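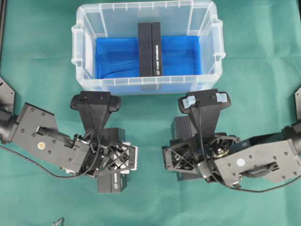
Two black boxes on blue fabric in a clear plastic bin.

List: Gistmont members' discussion
Subject: Re: Part-points stays, partial cancellation and the missing credit at Fallwood Barkivholm
Date: April 26, 2024

Replying on the list because two other people have written to me with the same problem and I would like the explanation to sit in the archive. The earlier message is quoted where needed.

> I booked four nights at the Fallwood in Barkivholm as a Points Plus
> Cash stay, then dropped the last night from the app. The hotel
> confirmed the change. The cash for the dropped night came back to my
> card but the points did not. The statement shows a line reading
> "ADJ 1589" with no text beside it. Customer service says the
> reservation is "in balance" and has closed the case twice.
>
> Is 1589 a code, or is it a number of points? If it is points, it
> does not match anything I paid.

It is a number of points. Adjustment lines on the Gistmont statement carry a type (ADJ, EXP, BON, RED) followed by the amount, and the text field stays blank whenever the entry was made by the overnight job. An agent entry always has text, even if it is only the case number. A blank line therefore means that no person looked at it.

The amount looks odd because of how Gistmont stores a mixed stay. When you book four nights with points and cash, the app shows a per-night price, but the record holds a single total for the whole stay and a ratio. When a night is dropped, the system does not look up what that night cost you. It reprices the shortened stay at the current rate, applies the old ratio, and compares the new total with the old one. If the points price has gone up since you booked, the refund is smaller than the night you gave up. If it has gone up far enough, you get nothing back, or a small amount such as yours.

The cash side is handled separately by the hotel's own property system, which does keep a rate for each night. That is why your cash refund was correct. The two systems agree on the dates and on nothing else, and "in balance" in the agent's screen refers only to the dates.
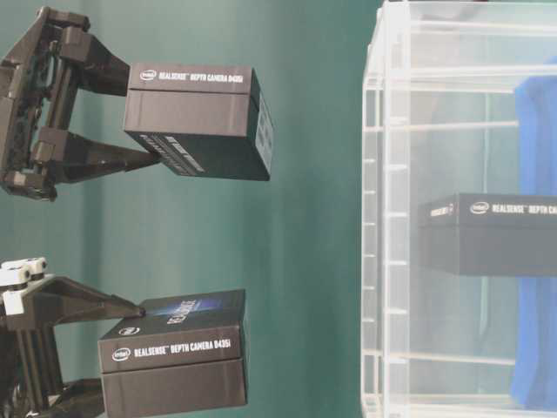 Can you stop the repricing by calling the hotel instead of using the app?
Only if the front desk cancels the night as an early departure after check-in. Any change to the dates before arrival goes back through Gistmont and is repriced in the same way, whoever enters it.

The early departure route has its own cost. Fallwood hotels may charge a fee for leaving before the booked date, and the fee is set by the property. The rate rules on the confirmation will say so, usually near the bottom under the tax lines. On a part-points stay the fee is taken in cash at the full public rate, so it is easy to come out behind.

> I also asked whether the cancellation deadline matters. I was inside
> the free period. The app said "no penalty".

The deadline does not matter here. "No penalty" means that no cancellation charge was raised, and none was. The repricing is treated as a change of rate. Whether that is a fair reading of the terms is a different question. Section 10 says that points for unused nights "will be returned to the account" if the change is made before the deadline, and has no wording about current prices. I would quote that section and leave everything else out of the complaint.

What to send, based on the cases on this list that were settled:

The original confirmation, with the total in points and the date of booking. A screenshot of the app is less useful than the email, as the app overwrites the old price after a change.

The changed confirmation, if you received one. Some people do not get it by email. It can be pulled from the website under past and upcoming stays, in the print view.

The statement page with the blank ADJ line on it. Save the page before the month closes, as blank lines are merged into one monthly figure after that.

A single sentence asking for the points for the unused night under section 10, stating the amount you expect. Work it out by dividing the original total by the original number of nights. The real price of each night may have been different, but the member has no way to see it, and I know of no case where the even split was refused.

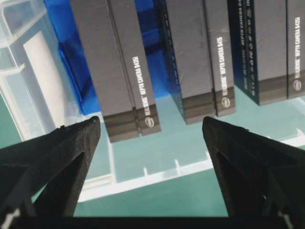
Six boxes in a row.

Do not ask for a goodwill credit. Goodwill entries go in as BON, they do not count toward status, and the case is then marked as settled. One member accepted a bonus in place of the correction and was told afterward that the original case could not be opened again. The bonus was larger than the points owed, so this may not bother you, but it did leave that member short of the next tier.

Use the web form and pick "missing points", then "reservation changed". The phone agents do not have access to the ratio and can only see the dates. Chat appears to be the same group as the phone. Answers to the web form have taken up to 18 days in the cases I have notes on.

> Last thing. I hold the Rolland card. Would paying the cash part with
> it have made a difference? The leaflet says stays on the card are
> "protected".

It makes no difference to the points. The protection in the Rolland leaflet covers the cash amount charged by the hotel, and yours was refunded. The card issuer does not see the points part of the booking at all. What the card does change is the discount on the original points price for cardholders. If you booked logged in with the card attached, the discount is built into the ratio, and it should survive the change. If the card was added after booking, the repriced stay does not pick it up. I tested this on two bookings of my own and the result was the same each time.

For future stays, the simplest way around all of this is to book each uncertain night as its own reservation. The hotel will join them if asked, and at Barkivholm they did so for me at check-in without a change of room. Each night then has its own total, and canceling one returns exactly what was paid for it. There are two drawbacks. The free-night offer on longer points stays does not apply to single-night bookings, and separate reservations with different rate codes sometimes fail to join — in that case you may have to collect a new key card each day.
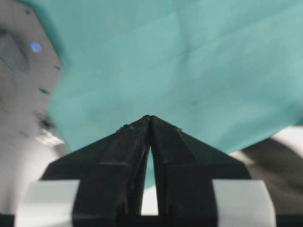
A middle course is to book the nights you are sure of as one stay and the last night separately. That keeps most of the benefit and limits the exposure to one record. If the points price drops before you travel, the same repricing works in your favor, and it is then worth making a change to the longer stay to trigger it. Check the price on a dummy booking first.

On the wider point raised in the earlier thread, I do not think this was introduced with the new app. The oldest blank adjustment in my own statements is for 1946 points, from a June stay well before the app was replaced, and the arithmetic fits the same method. It was harder to notice then because the award chart was fixed and prices rarely moved between booking and arrival. With variable prices almost any change to a mixed stay will show a difference.

If you do file, please post the date you sent the form, the amount requested and the amount returned. Statement lines can be pasted as plain text. Remove the member number first, as the archive is public.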